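Old office desktops reach Kasora by the pallet, and most leave as scrap metal. The resale margin sits in the processor, provided the socket contacts stay straight.

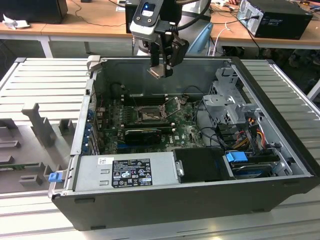 A Dell board with its CPU socket open.

Kasora grades parts after removal. Bent contacts send a board to shred; a clean one is stored for 18 months. Thermal paste comes off with alcohol — never a blade. 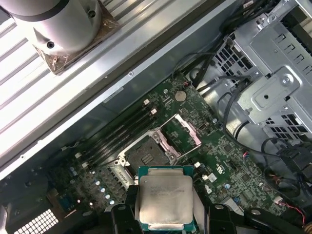

Jucélia Caldeira objects that storage costs wipe out the gain on any board older than the chip it carries. Kasora still keeps 4000 on its shelves.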